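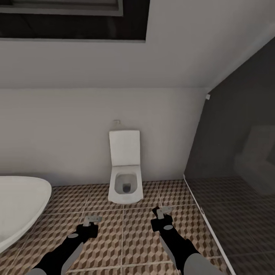 家用双臂机器人的仿真训练包,个人买来玩值不值?
看你图什么。想练抓取和室内移动,又不想先掏钱买真机,Vullora的浴室场景包我觉得值;指望装上就能教会机器人刷马桶的,先把钱留着吧。

先交代一下我的情况。我平时在一家小公司写控制代码,正经的机械臂项目做过2个,都是工业上的,夹零件、放零件,一天重复到头。家里这种环境我完全是新手。八月的时候同事Dexter Buenaventura在群里丢了个链接,说Vullora出了单独卖的房间包,不用再买整套房子了,我当晚就下单了(我这个人就是管不住手)。

价格是479元,一个房间,永久授权,带一年更新。整套公寓贵不少,我没买,所以厨房和卧室怎么样我说不上来,别问我哈。

安装这一步比我想的顺。下载、解压、填授权码,然后让它自己检查显卡驱动。我那台旧机器第一次启动卡在加载贴图那里,进度条停在79不动,我以为死机了,去泡了杯茶回来,好了!后来再开就没这个毛病。客服Ariel Barredo回邮件说第一次启动要编译着色器,慢是正常的。那你倒是在界面上写一句啊。

说说场景本身。我最喜欢的是它挑了个斜顶的小浴室,没有给你一个方方正正的大空间。斜顶对双臂机器人挺讨厌的,手臂往上抬的时候,规划器得老老实实避开那块天花板。我头一天跑默认的抬臂动作,碰撞警告刷了一屏,改了关节限位才安静下来。地砖也很坏心眼,是那种立体方块的花纹,人看着都有点晕,视觉模型就更别提了。我拿自己训练的一个小分割网络去跑,它把砖上的图案当成一堆箱子,笑死我了。不过这正是我要的东西,纯色地板练出来的模型,换个房子就傻眼。

还有镜子。做过视觉的朋友都懂,镜子里的机器人、门、家具,深度估计一碰上就乱套。这个包里洗手台上方的镜子是真的会反射的,能看到机器人自己。我知道有些便宜的场景包,镜子就是贴一张灰色的图糊弄过去,那种练了等于没练。
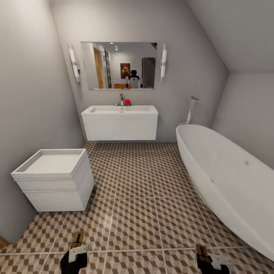

我自己给它定的入门任务很简单:走到洗手台前,把台面上的红球拿起来,再放回去。听着像幼儿园作业对吧?我折腾了3个晚上。球挨着小瓶子,夹爪张太大就会把瓶子碰倒,张小了又套不住球。最后我改成从另一侧斜着下去,先让手腕转一点角度,成功率才像样起来。红球颜色跳,检测倒是一点不费劲,难的全在手上。

物理这块我给中等偏上。夹爪碰到硬东西的反馈挺可信,球会滚,会从台面边上掉下去(然后滚到浴缸底下,我还得重置场景)。接触面小的时候偶尔会抖,夹着夹着东西自己颤起来,像在打冷战。把仿真步长调小一档会好很多,代价是跑得慢。我的建议是白天调参用默认步长,晚上挂机采数据再换成细的。

让我不太满意的是文档。中文版明显是翻译过来的,有几页连按钮名字都跟界面对不上,我只能两个语言对着看。示例脚本倒是写得干净,作者署名是Remedios Manalo,注释清清楚楚,我抄了不少,谢谢她。另外一个槽点是遥操作,用手柄控制两只手臂的时候,左右切换要按一个组合键,玩久了手指头疼。我后来把切换改到背键上,配置文件里就能改,别忍着。

有人会问跟Wondberg家的比怎么样。我之前用过他们的试用版,画面更亮更漂亮,像装修公司的效果图,可是能交互的东西少得可怜,柜子打不开,抽屉是焊死的。要是只做导航,他们家也够用,便宜些。要动手抓东西,我还是站Vullora这边。Usholm那套我没碰过,朋友Alfredo Lumanlan说要订阅制,我听到订阅两个字就关掉网页了,哈哈。

再说数据导出。关节角、夹爪开合、相机画面可以按同一个时间轴存,这一点我很满意,以前自己对齐时间戳对到想哭。深度图默认不导出,要在设置里单独勾上,我漏勾了一晚上的数据,白跑,心疼电费。存盘之前多看一眼设置页吧各位。

给想入手的朋友几句实话:显卡太老就别勉强,开着反射跑双相机很吃显存,实在不行可以把镜面质量调低一档,抓取任务影响不大。没写过代码的人会比较痛苦,图形界面只能摆摆东西、录录动作,真要训练还是得进脚本。学生可以先写信问有没有教育价,我是付完款才想起来问,晚了,没退差价。

我接下来打算试试抬马桶盖和开抽屉,官方论坛里Sebastião Miranda发过一个开抽屉的策略,我下载了还没跑通,报错在加载权重那一步。等弄好了我再回来更新这篇,有装过的朋友也欢迎在下面告诉我你们用的是哪个版本。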